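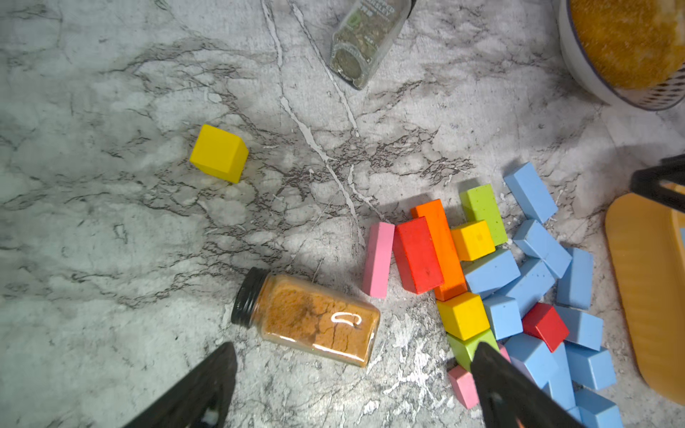

Wrist view, pick-and-sort bench: spice jars, coloured blocks, orange tray.

Sunitcombe Robotics Club — progress report to Heltine
Thursday, June 3, 2021

Quick one, sorry, term is flat out. Six students on the arm program now, all rostered. Blocks first, jars next — glass is still giving the vision group grief, glare mostly. 30 practice runs logged, target 70 by November. Spent so far: spare finger pads, cables. Still need five more sessions of mentor time, can you confirm teh second payment?

Mylene Dizon, club coordinator

Recent reports
Brerkus regional heat: entry notes
Ziółkowski workshop wrap-up

Contact the club | Back to top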